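Tevville Shared Workshop - Frequently Asked Questions

Quick answers first, longer ones further down. Last tidied up in December, so if something looks off, email us.

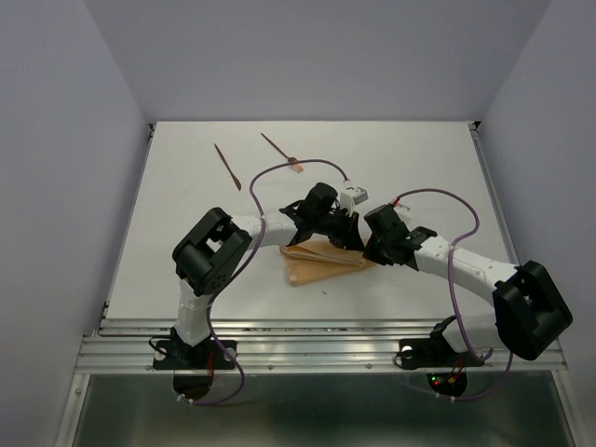

Most of what people ask is about joining, booking and parking, so those come first.

How do I join?
Fill in the form at the front desk or online. Bring a photo ID. You'll do a short safety walk-through before your first booking - takes half an hour, tops.

How much is it?
$56 a month for regular members. Day passes are available but you can't store anything on a day pass. Yearly membership is billed in one go and you can't pause it. Monthly you can pause once a year, up to two months.

Can I bring a guest?
Yes, one. They sign in, they stay with you, they don't use the power tools. Under 16s need to be with a parent or gaurdian the whole time.

What are the hours?
7 am to 10 pm. Noisy tools off at 8 pm. That's the lease, not us, please don't argue with the desk about it.

Where do I park?
Back lot off the Hudby road. The 12 spaces in front belong to the bakery and they do tow. Unloading out front is fine for ten minutes with your flashers on.

How do I book a bench or a room?
Through the member page. Benches by the hour, rooms by the half day. You can book two weeks out. No-shows: first one free, after that you lose booking for a week.

My booking shows as "pending". What now?
Usually means your walk-through hasn't been marked off. Email Natalie Garside with your member number and she'll fix it, normally same day.

Can I leave a project overnight?
On the shelves by the stairs, labeled with your name and a date. Not on the benches. Anything with no label goes to the lost shelf, then gets tossed after a month.

Are there lockers?
Yes, 151 small ones and a few tall. Small are included with membership. Tall ones have a wait list, currently long. Bring your own padlock.

Do you sell materials?
Some. Screws, glue, sandpaper, offcuts. Sheet goods no - try Maurya Lumber, show your card and ask about the member price.

Can I spray paint?
Only in the booth. Bring your own mask and filters. Oil finishes OK at the bench, but rags go in the metal can with the lid. Every time.

Do you run classes?
Yes. Intro to wood, intro to sewing, bike repair. Rebecca Sartori runs the schedule. Sign-up opens on the first of the month and bike repair fills up fast. Refunds up to 48 hours before, after that you can give you spot to someone else.

Can I rent the big room for an event?
Evenings only, $220 plus a $200 deposit. Deposit comes back if the floor is swept and the chairs are stacked. No candles, no smoke machines.

I broke something. Am I in trouble?
No. Put the red tag on it and tell the desk. Worn blades and bits are on us. 

Is there another location?
Cakby, smaller, no wood shop. Your card works at both.

How do I cancel?
Email before the 20th and you won't be charged for the next month. Empty your locker and hand your card in at the desk.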